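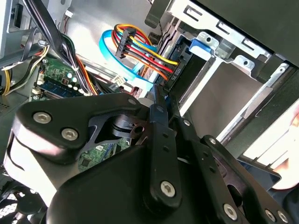
Warkeck Repair Room: Desktop Tower Gallery

Home | Gallery | Parts Shelf | Contact

The Warkeck repair room is on the second floor of the old Minhas building in Brerthorpe. Desktop computers come in, get opened up and sorted, and either go back out as working machines or end up on the parts shelf. This page covers a black tower, job 472. Text by Telma Godoy. Bench notes by Emiliano Valdebenito.

Power and data cables

A hard drive in a case like this one takes two cables. The SATA power cable comes from the power supply and has several colored wires: yellow, red, black and orange. The data cable is the thinner one, light blue in this machine. Both pull straight out by the connector. Do not pull on the wires.

Some data cables have a small metal clip that has to be pressed before the plug will move. If a plug feels stuck, look for the clip first. The plastic tab on the drive side is thin, and a drive with a broken tab goes in the bin marked "check."

We keep data cables sorted by length, not by color. Power adapters go in the next drawer down.

The open case

Towers are worked on lying on their side, with the side panel off. The gray power supply has a white label with small print on it. Copy the ratings from the label to the job sheet before doing anything else, as the label is hard to read once the supply is stacked with others.
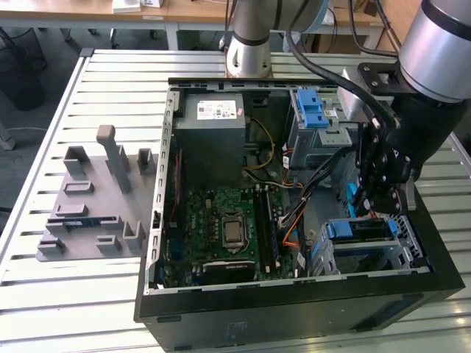 The motherboard gets the most time. The processor is in its socket with a metal frame around it and no cooler on top. Leave the frame latched unless the processor is being changed. The pins are easy to bend and we don't have a good way to fix them.

Two long memory slots run beside the processor. Push the latches at the ends outward and the module lifts up. Modules go into antistatic sleeves, one to a sleeve, with the job number on the front.

The expansion card is near the lower edge of the board. A card is normally held by a screw or a clip at the bracket and sometimes by a latch on the slot as well. Check both ends before lifting.

There is a lot of cable in the middle of the case, black and yellow for the most part, with an orange one near the memory. Emiliano's note for this job: "Move the thick bundle over before working on the drives. Don't cut the ties on it."

Blue parts

Manufacturers often color the pieces you are meant to handle. On this tower they are blue: the release tab on the metal drive cage, the handles on the drive carrier, and a small clip between the two bays. Blue pieces are kept with the case they came from. They look alike from one model to the next but the rails can be a hair too wide or too narrow.

When a blue slide goes into a bracket, line up the narrow end first and press evenly. If it binds, back it out and try again. Forcing it will chip the ridges along the edge. A small screw on a slide should be left where it is.
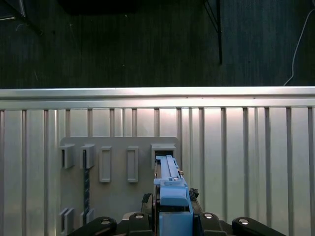 Loose ends

Screws from each job go in a lidded cup with the number written on the lid. Drive screws and case screws have different threads, so please keep them apart.

Drives are wiped before they leave the room. The owner can ask to have the drive back instead.

The Heletti labels on the shelf bins are being replaced with larger ones. Bins up to 57 are done. If you take something from a bin with an old label, write it in the book by the door.

Visiting

The room is open Saturday from 12 until late afternoon. Bring the power cord if you have it. Monitors and printers are not accepted at this time.

To ask about a part, leave a message at extension 2149 with the model number of your computer and the name of the part you need. Telma or Emiliano will call back.

Previous gallery | Next gallery | Back to top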